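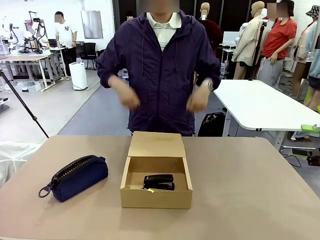

Lisdale 实验室的一处工作台:敞开的瓦楞纸箱里放着一只黑色订书机,箱子左边是深蓝色笔袋。

机器人学装箱,先学怎么松手

把订书机放进纸箱,这件事大多数人上小学以前就会了,也没有谁为此领过证书。Lisdale 实验室最近为它写了一篇论文,附录比正文还长,其中很大一部分在讨论手指张开前后的那一小段时间。

论文介绍的方法叫 Mägi,由 Lisdale 与做仓储自动化的公司 Grutora 合作完成,实验在 Covanley 进行,预印稿已于2月公开。核心主张写在摘要第一句:机械臂装箱失败,多半坏在放下的时候,而学界这些年的力气主要花在了拿起来上。

这话说得不算客气,却也不难核对。抓取方面的论文多得可以铺满一间仓库,数据集、排行榜、专门的竞赛一样不缺。放置在很多系统里却只占一行代码:移动到目标点,张开夹爪,完事。东西落下去以后是端端正正躺着,还是弹起来磕到箱壁再翻个身,常常不计入成绩,因为物体毕竟已经在箱子里了。按这个标准,站在门口往里扔也算放置。

Lisdale 的团队决定把这一行代码展开来看。他们先让人来做示范:桌上摆一只开口的纸箱和几样办公用品,示范者徒手把东西放进去、拿出来、换个位置再放进去。固定机位从桌边录下全过程,示范者不戴手套,也不在指尖上贴标记点。随后由程序从录像里估计手部姿态,再把手和物体分离的那一段单独切出来,作为训练的重点。

论文给这一段起了个名字,叫“释放窗口”。窗口从手开始减速算起,到手离开物体、物体静止为止。团队说,人在这段时间里做的事情比他们原先想的多得多。有人会用食指把东西往箱壁上轻轻一推,有人先让物体的一头着地,再慢慢放平另一头,还有人在松手之后又伸手回去按一下,按得毫无必要,却几乎每次都按。

最后这个习惯让研究人员头疼了一阵。起初他们把“回头按一下”当作噪声剔掉,训练出的策略干净利落,放完就走。测试时却出了怪事,长条形的物体时不时会斜靠在箱壁上,像一个站着打瞌睡的人。把那些多余的动作放回训练数据以后,情况就好多了。论文正文对此的表述是“保留示范中的后续接触有助于提高终态稳定性”,附录里的一句话更直白一点:“我们删掉了有用的东西。”

在数据的用法上,Mägi 的做法并不复杂。整段示范仍然参与训练,但释放窗口内的画面会获得更高的权重,策略网络在这里必须同时预测3样东西:手接下来怎么走,物体会停成什么姿态,以及此刻松手是否合适。最后一项由一个很小的判别模块负责。它说可以,夹爪才张开;它说不行,机械臂就继续挪,直到它点头,或者超时。

超时的画面,参与评测的人想必看了不少。团队公开的演示片段里,有一段是机械臂夹着一卷胶带悬在箱子上方,往左挪一点,往右挪一点,再往左挪一点,神态酷似在超市里挑西瓜的顾客。最后它把胶带放到了一个相当不错的位置,只是同一时间里一个普通人大概已经封好箱子去吃饭了。论文对速度的处理十分审慎,具体来说就是放在了倒数第二页。

成绩倒是写在显眼的地方。评测一共进行了135次装箱,111次合格。合格的条件有几条:物体全部在箱内,没有叠压在不该叠压的东西上,箱盖能合拢,松手以后物体不再滚动。评测由两台机械臂轮流完成,型号不同,夹爪也不同,用的是同一套策略参数,只在最后做了少量适配。

作为对照,团队用同样数量的示范训练了一个普通版本,不对释放窗口加权,其余条件尽量一致。普通版本在“物体进箱”这一项上与 Mägi 相差无几,加上箱盖能否合拢这一条以后,差距就拉开了。换句话说,往里扔的本事大家都有,扔完还能盖上盖子的不多。凡是赶在搬家公司上门前一晚收拾过行李的人,对这个结论应该不会感到意外。

没有合格的那些装箱,论文做了逐一归类,这一点值得表扬,归类的结果也颇有看头。占比最大的一类是“软物体变形”。布面的笔袋、装了一半的文件袋之类,拿在夹爪里是一个形状,松开以后是另一个形状,而判别模块只见过前一个。拉链头也惹了麻烦:有时拉链头的吊环勾住夹爪,夹爪张开了,笔袋却不肯走,跟着机械臂一起升起来,再在半空中掉下去。系统的日志里把这一过程记录为“放置成功,随后物体位置发生变化”。

另一类是“重心误判”。订书机在这里出场的次数最多。它一头重一头轻,下面的底板又能张开,从不同的角度放下去,结果可以完全不同。论文专门为它画了一张图,列出不同的入箱角度和对应的终态,图注相当详细。对一只订书机来说,能有这样的学术待遇,恐怕也算到头了。

剩下的失败分散在各处,有光照变化导致的手部姿态估计错误,也有箱盖自己倒下来,盖住了正在工作的夹爪。后一种情况在论文里被归为“环境因素”。

用人手录像来教机器人,并不是 Lisdale 的首创。这条路线的吸引力很明显:遥操作采集一条数据,要有机械臂,要有会操作机械臂的人,还要有修机械臂的人;录人手只需要一张桌子和一个愿意反复放订书机的人。麻烦也同样明显,人有五根手指,工业夹爪往往只有两片,中间差的那几根手指要靠算法补上。过去的做法大多把人手动作映射成夹爪的开合,遇到手指先后离开物体的情况,就取一个中间时刻,当作松手。

Mägi 在这一步上换了个办法。它不急着把人手翻译成夹爪,先让模型去看物体,看物体在释放窗口里受到了怎样的约束:哪一边先有了支撑,哪一边还悬着,什么时候不再需要手。映射到夹爪时,系统要求夹爪在物体上复现相似的约束过程,至于夹爪自己的姿势像不像人手,则不作要求。因此在演示片段里可以看到一些很不像人的动作,例如机械臂先把物体一角抵在箱底,整条手臂随后绕着那个角转过去,再缓缓松开。样子有些笨拙,东西倒是放得挺平。

团队表示,这个思路的一个附带好处,是示范者不必刻意模仿夹爪。以往有些采集方案要求示范者只用拇指和食指,其余手指收好,动作放慢,最好像机器一样思考。示范者照办了,录出来的数据也确实像机器,像一台不太会放东西的机器。这次的采集说明只有短短一页,大意是请按平时的习惯做,不要赶时间。说明没有规定什么叫平时的习惯,于是数据里也收录了各种各样的习惯,包括先把东西放进去、端详一阵,再拿出来放到原来的位置。

论文用了一小节讨论这种反复。团队发现,把“放进去又拿出来”的片段一并纳入训练,策略学会了一定程度的纠错:如果第一次放得不好,机械臂有时会主动把物体夹起来重新放。“有时”二字是论文的原意,什么时候会、什么时候不会,作者承认目前还说不清楚。在一段未加快进的视频里,机械臂放好订书机后退开,停了片刻,又回来把它夹起,挪动了肉眼难以分辨的一点距离,再次放下。评测记录这一次为合格,没有说明第一次放得哪里不好。

Grutora 对这项工作的兴趣比较实际。该公司为中小型仓库供应分拣和装箱设备,它在随论文发布的简短说明中提到,客户投诉里有相当一部分与货物在箱内的摆放有关。设备把货放进了箱子,下游的封箱机却合不上盖,于是要安排一名员工站在两台机器中间,负责把东西按下去。公司希望这名员工将来可以去做别的事情,说明没有写是什么事情。

不过,Mägi 离进仓库还有一段路。首先是慢,这一点前面说过,论文也说过,只是说得比较晚。其次是测试用的箱子种类有限,都是开口朝上、带翻盖的瓦楞纸箱,箱底平整,没有填充纸和气泡膜。真实仓库里的箱子往往已经装了半满,而且里面的东西并不认识这篇论文。团队做过少量带填充物的尝试,结果没有列入主表,只说“留待后续工作”。读惯了论文的人看到这五个字,一般会自动翻译成另外一句话。

还有评测本身的问题。物体的初始摆放由研究人员完成,虽然论文给出了随机摆放的流程,外人仍难以判断这些摆法对系统是不是友好。装箱是否合格由人工判定,“物体不再滚动”这一条要等到物体静止后再看,等多久则写在附录的脚注里。团队表示将公开全部评测录像,包括没有合格的那些,供同行自行检查。肯把失败录像全部放出来的论文并不多,光凭这一点,下载量应该不会低,至少那段笔袋升空的视频值得反复观看。

同行此前提出的一个疑问是,给释放窗口加权,会不会让策略在别的环节变差,抓得不如从前稳。从论文给出的数据看,抓取环节没有明显退步,但也没有进步。作者在讨论部分写道,抓取本来就不是他们想解决的问题。另一个疑问针对窗口的切分:手什么时候算开始减速,示范者之间差别很大,有人从头到尾都很慢。对此团队采用了按个人速度归一化的办法,并附上代码。

代码和部分训练数据已经公开,完整数据要等隐私处理结束后再放出,示范者的面部须全部打码。Lisdale 方面说,下一步会把物体从办公用品扩展到厨房用品,首批名单里有碗、勺子和带盖的保鲜盒。保鲜盒的盖子和盒身算一件物体还是两件,内部尚未取得一致意见。

Grutora 则计划在 Covanley 的一条试验线上接入判别模块,先让它只做一件事:在现有设备准备松手时发表意见,不参与控制。意见会被记录下来,与封箱机的卡箱记录逐条比对。试验什么时候开始,公司没有给出日期。

(本站科技组编译整理)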